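Pandis: tabletop cloth handling with a hand-held gripper

Student project, Nornis robotics club, second semester. README for the data folder and the scripts that go with it.

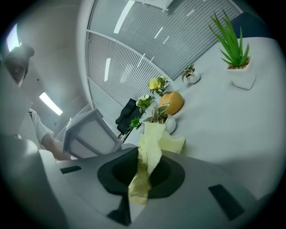
Pandis is the club's second data set and the first one recorded entirely with the hand-held gripper. Members pick up a cloth, move it, and put it down in a different place on the table, and the camera on the gripper records the whole run. The table is dressed differently from one set to the next. In the plant sets the yellow cloth is worked right in front of the potted plants and the melon, so the background has a lot of green in it and the white pots can end up partly hidden behind the cloth. Keep this in mind if you segment by color.

What is in the folder

runs/ has 197 recordings, one subfolder each
labels/ has one text file per run with the start, grasp, release and end times
splits/ has the train and test lists
scripts/ has the loader, the lens correction and the label checker
notes/ has the session logs as typed by whoever was recording

The recordings were made over 4 sessions. 24 runs are held out for testing, and the rest are for training. The test runs all come from the last session. Please don't move runs between the lists, or our numbers and yours can't be compared.

Video

The lens is a fisheye. Straight edges bend a lot and the corners are black. The files in runs/ are not corrected. Run the lens correction script first if your model expects a normal view. It crops the outer part of the picture, and people standing beside the table may be lost from view. The Aguiar baseline was trained on the uncorrected video.

Labels

Two members labeled each run separately. Where their grasp times disagreed, they watched the run together and agreed on one. Failed grasps are kept and marked "fail" in the label file. A run with more than one attempt has a line for each attempt.

Known problems

Release times are less reliable when the cloth sticks to a finger.
The loader reads a whole run into memory. Close other programs on the older lab laptops.
Session 2 logs use the old run names. The table in notes/ matches them to the new ones.

Use

Open to members and to the other clubs in the Clinora league. Credit the Nornis robotics club in your report. Faces may be visible in some runs, so ask before you post any video outside the league.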